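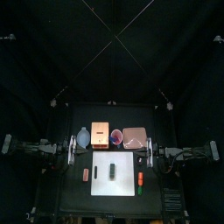 My sourdough-loving friends tease me that I only bake things that go in a steamer or a tin, and I suppose it's true, because soft sandwich bread is what gets eaten in this house. After a good many years of making it every week I have gathered up a few tips, and since Solène Tanguy keeps asking me to write them down for her, I may as well put them where everybody can find them.

Warm the milk, but only to where it feels like nothing much on the inside of your wrist. If it feels hot to you it is too hot for the yeast. I used to heat it in the little pan and then get distracted by the mail, so now I take it off early and let the butter melt in it while it sits.

Hold back a splash of the liquid. Flour changes from bag to bag, and in January mine is always thirstier, with the heating on all day. You can work more milk in after a few minutes of kneading, a spoonful at a time, and that is a great deal easier than trying to rescue a dough that is sliding around the bowl like soup (I have done it, and ended up with flour in my hair and a very heavy loaf).

Salt goes in with the flour. If you forget it, and you will one day, dissolve it in a teaspoon of water and knead that in. The dough will go slippery and look ruined for a minute or two. Keep going!

For the first rise, stop watching the clock. A cold kitchen can take twice as long as the recipe says. I put a strip of tape on the outside of a straight-sided tub, level with the top of the dough, so I can see when it has doubled. Before that I used a round bowl and guessed, and I guessed wrong more often than I like to admit.

Shaping is where most of the holes come from. Pat the dough out flat, pressing out the big bubbles, and roll it up snugly with the seam pinched shut. Agathe Sabatier taught me to let it rest for 4 minutes under a towel if it keeps springing back, then roll again. Seam side down in the tin, always.

Grease the tin right into the corners, even if it's a nonstick one. Butter tastes nicer, though shortening releases better in an old tin with scratches.

The loaf is ready for the oven when a floury finger leaves a dent that fills back slowly. If the dent stays put, bake it right away and hope for the best. It will still make good toast.

Turn it out of the tin after 3 minutes or so on the rack, no longer, or the sides go damp. And please let it cool all the way before slicing. I know how it smells. A warm loaf squashes under the knife and the crumb turns gummy. Wrap it once it's cold, and slice before freezing, with a bit of parchment between the slices you'll want one at a time.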